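About Wuvari

Wuvari is a language school for grown-ups who thought they were done with school. We teach Portuguese, Spanish and Italian to small evening groups, and we love it when a class gets a bit loud!

Sérgio Henriques started the school with one Portuguese class above the Quintana bakery (the smell of bread at 6 p.m. did nothing for anyone's concentration). We have since moved to bigger rooms on Jollar Street, and last year 144 people studied with us.

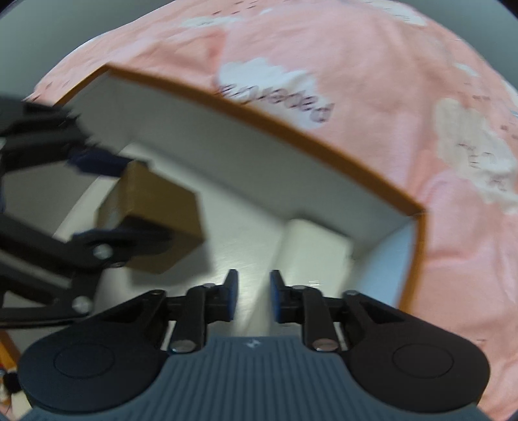
Do I need to know any of the language before I start?

Most of our beginners arrive knowing hello and maybe a song lyric or two. Beginner groups open in January and again after the summer, and the first month is nearly all speaking and listening, with very little grammar.

Our lending library holds up to 400 books at any one time, from picture books to thick family novels, and students can take home two at once. Prurska, our conversation night, is open to former students too. Bring a snack, pick a table, and stick to that table's language for as long as you can stand it – there's always someone nearby who'll help you find the word. 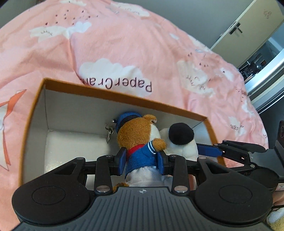 How we teach

Groups stay at eight people or fewer, and the same teacher stays with you for the whole term. We read menus, argue over recipes, leave each other voice messages and write a lot of very short letters. Homework takes twenty minutes or so. Come and sit in on a class before you sign up, the first visit is free.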